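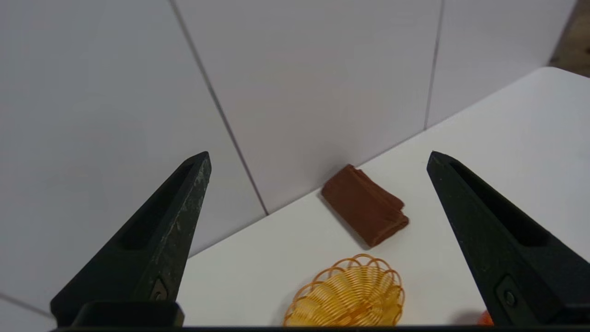

Session 7: reading a supplier's claims

Our case is the Flukex, a two-finger gripper kit sold by Tosholm with a wrist camera and a "ready to fold" software pack. The brochure says it handles household cloth "out of the box". Before you believe that, ask which cloth, on what table, and who set it up.

What the brochure gives us: 1000 trials, 40 kinds of item, one success rate. What it leaves out is how a success was scored. Picking up a cloth that is already folded is a far easier job than folding one. A plain white table helps too — most kitchens don't have one.

Pointed fingertips get under an edge nicely. They may also take two layers when you wanted one, or snag in open wirework such as a basket. Tosholm doesn't mention either case. Pleller, who sell a rival kit, at least print their failures, though only for towels.

Price: 3010 for the kit, support extra. Santoro will lease it by the month, and I'd want to see the exit terms.

For next time: read the trial section again and write down every condition it fails to state. About a page. Bring the brochure, and don't quote the video — it has been speeded up in places.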